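Posting the fault from the bench in case it saves someone else an evening.

The job at Carnport is simple on paper. Two arms, one small round fruit, one bowl. The Rashidi arm picks it up, the Garkusano arm meets it, they hand over. We'd logged 1,086 passes by the end of June without touching the stop button.

Then the wrist servo on one arm started to stall just short of the fruit. No error, no beep. The log said "closed" and the finger hadn't moved.

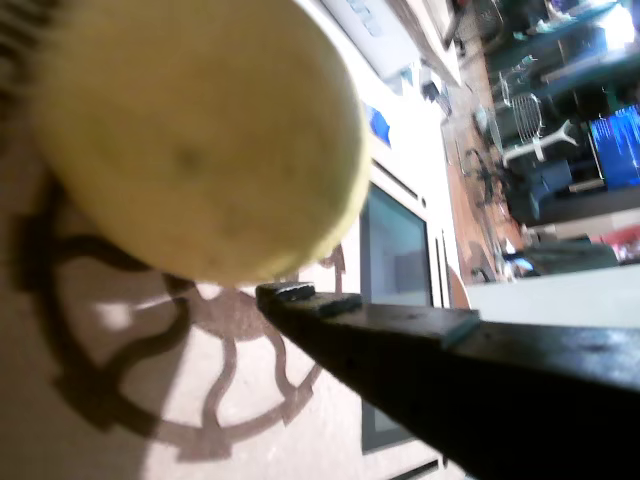
View from beside the finger, with a gap still under the fruit.

First guess was calibration. I re-zeroed both arms and ran it again. Same thing on pass 7.

Second guess was the fruit, as the skin is mottled and the colour check has had trouble with that before. Halima Nyaga went through the saved readings and the fruit was found every time, so I dropped that one.
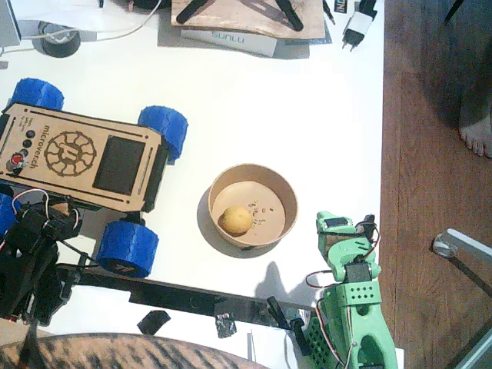 The bench from overhead, fruit in the bowl.

It was the timeout. Someone (me) had set it to 500 milliseconds while testing at Pengate and never put it back. If the servo was slow to answer, the controller gave up waiting and marked the grip as done.

The part that bothers me is what came next in the sequence. With the grip marked as done, the other arm is cleared to come in – so you can have two arms in the same bit of space, both sure it's their turn.
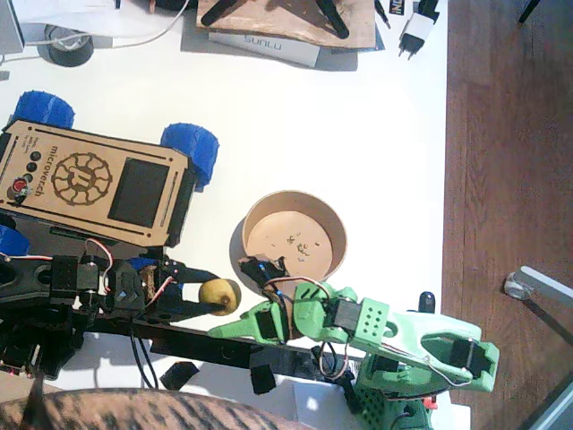 I've made 2 changes. The controller now needs a real position reading before it calls a grip closed, and a timeout stops both arms instead of one.

Stop button stays within reach, and hands stay off the table until both arms are parked. If you copied my config before today, please check your timeout.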